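# The Tuesday Letter: Sorting Out the Jewelry Box

A few months ago I promised I'd write something on jewelry, and then the garden took over, and then the letter on pantry shelves ran to two parts, and so the poor earrings kept getting bumped. Several of you wrote in to remind me (very politely, I should say), and one reader from Plidstead told me she had been saving up her tangles specially. So pour yourself something nice, clear off a bit of desk, and let's finally get to it.

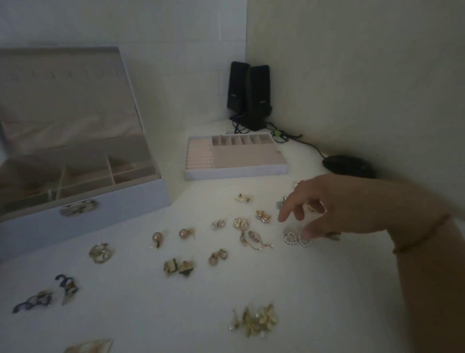 I have always thought of a jewelry box as a kind of junk drawer with better manners. Everything in it was chosen by somebody or given by somebody, and so we feel we can't be ruthless with it the way we can with old batteries and takeout menus. We just keep dropping things in on top and closing the lid. Mine had gotten to the point where getting dressed for a dinner meant ten minutes of stirring with one finger, looking for the mate to something, and then wearing the same little hoops I always wear.

My first piece of advice is to take out more than you think you need to. If your box has a tray that lifts out, lift it out and set it down next to the box. I went years treating the tray as the whole box and the part underneath as a sort of basement, and I really believe that's how most of the trouble starts. Once the two are side by side you can see how much room you have, and it's usually a good deal more than you thought!

Then find a light-colored surface. A white desk is lovely for this, or a plain pillowcase spread over the kitchen table. I once tried it on a patterned bedspread and was still finding earring backs in August. You want something flat and pale that a tiny gold post will show up against, and you want it well away from the heating vent and the cat.

**Pairs first, and don't try anything on**

Earrings are where I'd begin, partly for the reason that they're the most numerous and partly because matching them is so pleasant. Tip them out gently and spread them with your fingertips until they're one layer deep. Then just start putting like beside like. You don't need any system yet. Don't decide what you love, don't decide what goes to your niece, and please don't start trying things on, or you'll be at the mirror until supper. (I say this as a person who has been at the mirror until supper.)

Gold-toned pieces are the slow ones, I find. When most of what you own is gold, every little hoop looks like every other little hoop until you lay them next to each other, and then you notice that one is thicker or has a twist in it. Go by size first. Put the big showy ones together at one end, the small studs at the other, and let the in-between ones sort themselves out in the middle as you go.

You will end up with singles. Everybody does. Put them all in an egg cup or a saucer and leave them alone until the rest is finished, as a fair number of them will find their partners in the last handful. I keep the true leftovers for one more season in a small envelope with the month written on it. If the mate hasn't appeared by the time I open the envelope again, I let the single go to the craft jar, where it has a second career on a gift tag or a felt Christmas tree.

**Which part of the box for what**

Now, the ring rows. Those padded ridges are meant for rings, of course, but if you don't own many rings they are perfectly good for stud earrings and for hoops with a thin post. Tuck each pair into the same groove, right beside each other, so you never have to go hunting. I gave over most of mine to studs years ago and have never felt guilty for a minute. My two or three rings live at one end and seem happy enough.

Small upright compartments suit the dangly pairs that like to catch on one another. One pair to each little space, if you can manage it. If you have more pairs than spaces, double up a plain pair with a fancy one, so that nothing with hooks and loops is sharing with something else that has hooks and loops. The bigger open section of a tray is best for the large, sturdy pieces, or for a bracelet laid flat in a circle. I would resist using it as a place for "everything else," which is a sentence I could have embroidered on a cushion, as I break that rule regularly myself.

Necklaces really do want to hang. If the lid of your box has slits or hooks along the top, use them, and fasten each clasp before you hang the chain. An open clasp goes wandering and grabs its neighbor. If your lid is plain, you can thread a fine chain through a paper drinking straw and close the clasp on the outside, and it will lie quietly in the bottom of the box without knotting. I learned that one from a reader and have passed it along to anyone who'll stand still long enough.

The compartments down in the base, under the tray, are for the things you don't reach for every week. Brooches, the watch that needs a battery, the good bracelet. Try to keep the deepest section for something bulky, since small things in a deep corner may as well have been mailed to another state. I line mine with a square of flannel so I can lift the whole lot out at once.

**A little cleaning while you're at it**

With everything out, you may as well deal with the dust. A soft, dry makeup brush is wonderful for fabric linings, especially between padded rows. I go over each groove twice, tip the tray upside down over the wastebasket, and give it a couple of pats on the bottom. For a stubborn bit of fluff, wrap a loop of tape around your finger and dab. I wouldn't use water on the lining. Pale fabric shows a ring wherever it has been wet, and you'll be looking at that ring for as long as you own the box.

For the jewelry itself I'm cautious, and I'd ask you to be too. A soft cloth is plenty for most plated pieces. The shiny dips and pastes can take the gold color right off the cheaper ones, and often it's the cheaper ones we're fondest of. Wipe the posts and the hooks, let it all sit for a few minutes, and then start putting things away.

**How long it takes**

People always ask me this, and I never have a very satisfying answer. If you have one box and a free evening, you'll be done by bedtime. The matching goes quickly once you're warmed up. It's the remembering that takes the time, because you'll pick up a pair and think of the summer you wore them every day, and then you'll need to sit there for a moment. I've stopped counting that as wasted time. Put on some music, keep a cup of tea well back from the edge, and let it take as long as it takes.

I will say that putting things back is quicker if you do the tray completely before you touch the base. Fill it, look it over, move the two or three things that bother you, and set it aside. By then most of your desk will be clear again and the rest seems like hardly anything.

**Odds and ends**

The autumn swap table at Skengate is going ahead again, and jewelry is welcome this year, provided it comes in pairs and on a card. An index card with two pinholes does the job beautifully. Please bring scarves too, as we ran out last time before I'd even had a chance to look.

Thank you to everyone who sent in photographs and stories after the linen closet letter. I read every one. The pillowcase-as-envelope trick (you fold the sheet set and tuck it inside its own pillowcase) had more replies than anything I've written before, and I'm still getting notes from people who did one closet and couldn't stop.

This letter now goes out to 3691 of you, and when I think that it began as a note I taped up by the mailboxes, I get a bit wobbly. If you have a clever home for your earrings, or a good use for the singles, hit reply and tell me all about it. I'd especially like to hear from anybody who wears big statement pairs and has found a way to store them that doesn't involve a nail in the wall.

Next time we'll do the sewing basket, so start gathering up your loose buttons.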